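28/11/2021

Staniforth tower, slow boot again. Pulled the old drive, cloned to the Kallton SSD, 13 min. First clone failed at the verify step, reseated the cable, fine second time. Boots now but fan still loud. RAM: one Nurimen stick throws errors on pass 5, other one clean. Leave the bad one out, label it, dont put it back in the drawer.

Free space after clone 967 GB, wanted at least 900 so ok.

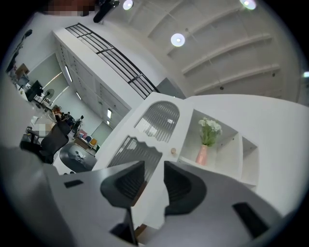
Fan next. Clondach replacement is the right size but the plug is 3-pin, board wants 4. Will run full speed all the time, too noisy for a living room. If it ends up in a cabinet, slatted openings like the white one's are teh minimum for airflow. Ask for a 4-pin before March.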